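Holtex Shared Workroom: Frequently Asked Questions

When is the workroom open?
The room is open from 8 a.m. until 9 p.m., except Wednesday, when it closes at noon for cleaning. Members with an evening pass can stay until closing. Everyone else needs to be packed up by 6.

Do I have to book a table?
Yes. Tables are booked in blocks of 2 hours through your member page. If the table is free after your block ends, you can keep it, but check the screen by the door first.

Where do I put my coat and bag?
Coats go on the coat rack. Bags go under your table or in a locker. Please don't hang bags on the rack. It tips when one side gets too heavy, and we have already replaced it once. Lockers take a padlock, which you bring yourself. Any lock left on overnight will be removed.

Can I leave a project on the table overnight?
No. There are storage shelves in the hallway for work in progress. Label your box with your member number and the month. Boxes from November or earlier have been moved to the back office and can be picked up there.

Is the lighting good enough for detail work?
For most people, yes. The room has a high white ceiling with bright white lights spread around it, and we keep all of them on during opening hours. If you sew dark fabric or do small repairs, you may still want a lamp at your table. Clip-on lamps are fine.
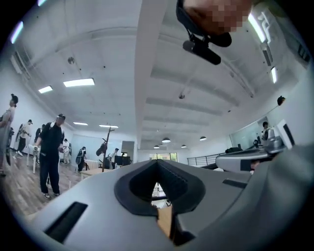 Jonano
Workroom manager, Holtex

Can I ask for the lights over my table to be turned off?
Not while other people are working. The lights are switched as a group. If glare is a problem, book a different table — the booking page lets you pick one from the plan.

Who controls the heating and air?
The front desk does. Tell them if you are too cold or too warm and they will change the setting. It takes up to 20 minutes before you notice a difference. Please don't tape over the vents or hang anything from pipes or ceiling fixtures.

How do I protect the table surface?
Use a cutting mat for knives and a board for glue or paint. Mats are in the supply cabinet. Return them clean. Scratches happen, but deep cuts and paint spills should be reported so we can sand the top before the next booking.

What tools can I borrow?
Scissors, rulers, clamps, hand screwdrivers and the Clakix label printer. Sign them out on the sheet. The Stöcker press is for members who have done the short introduction — ask at the desk for the next one.

Can I bring a guest?
You can bring one guest, 3 times a year, at no charge. Guests sign in at the desk and share your table.

What do I do before I leave?
Wipe the table, sweep the floor under it, return borrowed tools and take your trash to the bins in the hallway. Fabric scraps have their own bin.

I left something behind. Where is it?
Ask at the desk. Small items go in the drawer there, and clothing is kept in the back office until the end of the month.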